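"Ask me again in 14 months," she says, and laughs, when I want to know if a robot can clear a kitchen counter yet. She runs the household chores group at Melleo, up in Skondport, and I caught her over coffee with four simulated kitchen runs going on the monitor behind us.

Her favorite test sounds so dull! Food, plate, tray, fridge. "People picture backflips," she tells me. "I just want the leftovers put away."

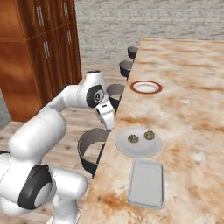

The simulated kitchen, with the arm at the counter.

I asked what trips it up, and she went straight to edges. "A low rim is miserable. You or I slide a thumb under it and never think twice." Her best week so far was 58 clean runs, and then somebody changed the tray (she's still a bit sore about that one).

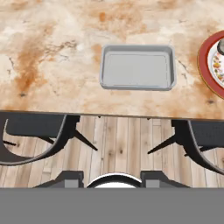

So, would she trust it at home?

"With my dishes? No way," she says. "With a plastic cup, maybe."
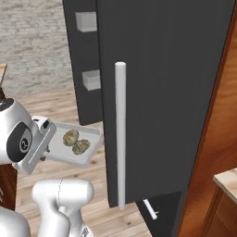 I've got 5 years of stockroom work behind me, at Dilgate, so I had to ask about shop floors too. She thinks they'll come first, because shelves stay where you left them. Kitchens don't. Take a fridge door standing open and two lumpy bits of food riding on a shallow tray: I'd hold my breath doing that myself! "Tilt it a little and you've got a floor to mop," she says. Her team's next stop is a bakery in Lins, moving bread pans before the morning rush.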